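Student Project Report
International Relations Seminar, Group 8

Hosting a Meeting Between Rivals: How the Choice of Place Shapes Border Talks

1. What we set out to do

Our group looked at where governments hold talks when they are in a dispute with each other. The class had already covered what gets said at the table. We wanted to know how the table gets picked, who pays for it, and whether the choice has any effect on how long the talks last.

We worked with the class scenario, in which two neighboring states, Zamani and Ronelo, disagree over a river crossing and the fishing rights below it. A third state, Skornmont, offers to host. Each member of the group read the same background packet of 64 pages and then took one side.

2. How we worked

We split into three teams. The Zamani and Ronelo teams each wrote a list of places they would accept and a list they would refuse. The Skornmont team drew up two offers: a government guest house in the capital and the Marine Hotel on the coast. Each offer had to cover security, press access, translation and travel.

We held the first round in March and the second in April. Between rounds, teams could send written notes but could not meet. We kept every note, 268 in all, and sorted them by topic. A note that covered two topics was filed under the one that came first.

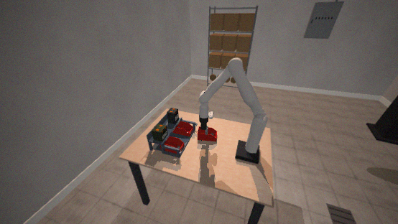
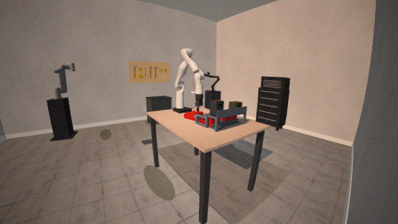
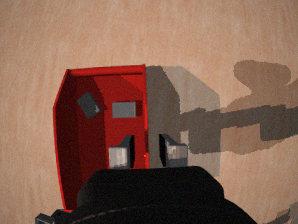 3. What we found

Place took up more of the notes than any other topic. The Ronelo team turned down the guest house in its first reply. Its reason was that arriving in a capital would look like a state visit, and its government had not agreed to one. The Zamani team liked the guest house for the same reason.

The hotel was accepted in the second round, but only after the Skornmont team changed the press plan. The first version allowed reporters into the building. The final version put them in a separate hall across the road, with one joint statement a day at 5 p.m.

Money mattered less than we expected. Skornmont had set aside 2,000 budget points for hosting, and neither visiting team asked how they were spent. Travel was a bigger problem. Zamani's delegation would have had to cross Ronelo's airspace to reach the coast, and the overflight permission took longer to settle than the hotel did — it was still open when the second round began.

Seating came up late. Both teams wanted to face the door. The host solved this with a room that had doors at both ends.

4. Problems with the project

The scenario had no elections in it, so neither team had voters to worry about. A real leader would. We also knew each other well, and the notes were friendlier than they should have been. Two members missed part of the second round, and the Ronelo team was short a translator for that session.

Our sorting method probably made place look more important than it was. Many notes opened with a line about the hotel and then moved on to fishing rights.

5. If we did it again

We would give each team a separate packet, so that each side knew things the other did not. We would also add a second possible host. With only Skornmont offering, the other two teams could refuse a building but had nowhere else to go.

The sorted notes and both versions of the press plan are in the class folder.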